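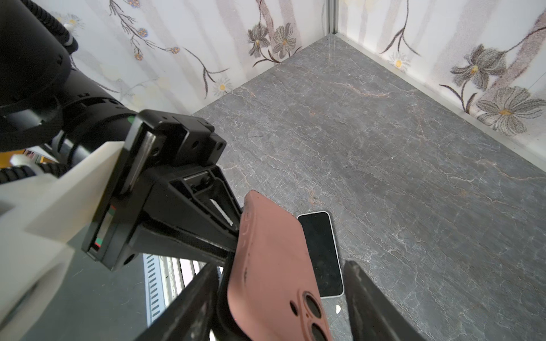
Gripper and wrist, close up.

June, notebook, free throws at Lashari

Started 9:15. Picking up the question from last month: do visiting teams really shoot free throws worse at the Lashari gym, or do people just like saying so?

The story as everyone tells it is that the seats behind the north basket come down almost to the baseline, the student section stands and waves whatever it has, and visitors miss. The Mukport broadcast brought it up every time they went to the line in the playoff game, and by the end of the night it had turned into a fact. I have now seen it in two previews and one coach's handout. None of them gives a number.

So, a number. I went through the box scores for the last three seasons and pulled every free throw by a visiting team at Lashari. Total is 391. That's fewer than I was hoping for. One season had several games moved out for the floor repair and I left those out, which hurt.

Visitors shot 3 percentage points worse at Lashari than the same teams shot in their other road games. That is the whole effect. With 391 attempts the plain standard error on the Lashari side comes out a bit above two points before I even touch the error on the comparison side. I would not bet lunch on it.

Did the shuffle test anyway. Kept each team's attempts together, reassigned the gym labels at random among road games, took the gap, repeated 1000 times. A gap that size or bigger, in either direction, turned up in more than a fifth of the shuffles. Ran it a second time with a different seed to be sure I hadn't gotten a friendly one. Same picture.

Things I don't trust in my own work so far:

The Divov scorer's sheets have technical free throws mixed in with the regular ones in the oldest season. I split them by hand where the play log let me. Where it didn't, I left them in.

Late-game fouling. A team that is behind fouls whoever it can catch, and tries hard to catch the bad shooter. Lashari plays from behind at home more than you'd think from their record, so visitors end up sending their weak shooters to the line in the last 2 minutes. That alone could drag the percentage down with no help from the crowd. Needs a correction for who is shooting. I only have the team-level comparison right now.

The other gyms. I picked Lashari after hearing the story about Lashari. If you line up every gym in the league and look at the lowest one, it is going to be low. Somebody has to be last. Zidlow sits nearly as far down the list and I have never once heard a broadcaster talk about the terrible basket at Zidlow - it's a half-empty barn with a curtain behind the hoop.

That last one bothers me more than the rest. If a loud wall of students costs you 3 points and a curtain costs you almost the same, then either curtains are scary or we're looking at noise.

Sent the table and the above to the group at 11:40 and asked for holes.

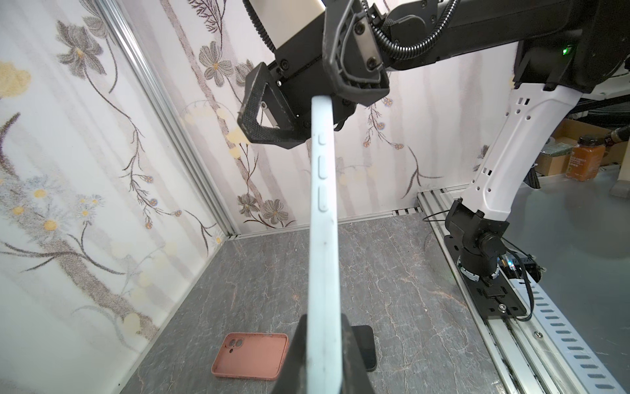 The first reply said I was averaging away the thing people are talking about. The north basket is the one with the seats behind it. Visitors shoot at it for only one half, so half of my attempts are at the quiet end and of course the gap looks small. Split by half and then see, it said, and don't come back with another coin-flip lecture until you have.

Fair. Annoying, but fair. I should have done it first.

Checked which basket visitors shoot at after halftime. The Lashari visitor gets to choose the end for the first half, and nearly all of them take the north basket early to get it out of the way and have the quiet end late. So the split by basket is also a split by half, and the second half is where all the late fouling lives. Two things tangled up together. I can't pull them apart with this data, except in the few games where the visitor chose the other way, and those are too few to say anything.

Did the split anyway. North basket is lower than south, in the direction the story wants. The gap between the two ends is wider than the overall gap, but each pile is now half as big, so the error on it grew too. Shuffled within games. Not convincing. A person who already believed would believe harder after seeing it, and I suspect that's what is going to happen with this table.

I also tried it season by season. In the oldest season the visitors shot better at the north end. In the middle one, worse. In the latest, a good deal worse, and almost all of that comes out of one ugly night for Mukport, the same night the broadcast spent talking about the student section. Take that game out and the latest season looks like nothing much. I'm not going to take it out for real, you don't get to drop a game for being inconvenient, but it should be written down next to any claim made from this.

Second reply wanted to know about home shooters. If the background is the trouble, the home team shoots at it too, and they should dip at the north end unless they've gotten used to it. Home crowd sits down for them, though. Started pulling those attempts after lunch, not finished. The Divov sheets are the slow part again. 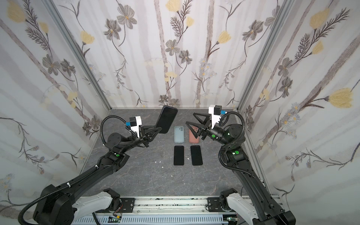

To do

Finish home free throws at both ends, same three seasons.

Replace the team comparison with each shooter's own road percentage. Anyone with only a handful of attempts gets pulled toward the team average, otherwise one kid who went one for four sinks the whole thing.

Mark the last-two-minutes attempts separately and run everything with and without them.

Same full treatment for Zidlow. If it passes every test Lashari passes, I want that on the same page.

Write down, before looking, what size of gap would change my mind. Right now I'd say double what we have, from a shooter-adjusted number, and still there with the Mukport game left out.

Ask whether the coach's handout has a source. My guess is the broadcast.

Stopped 4:50. Tables are in the shared folder under the gym name, the file with the technicals split by hand is the one to use. The older one is wrong in the first season and I haven't deleted it yet.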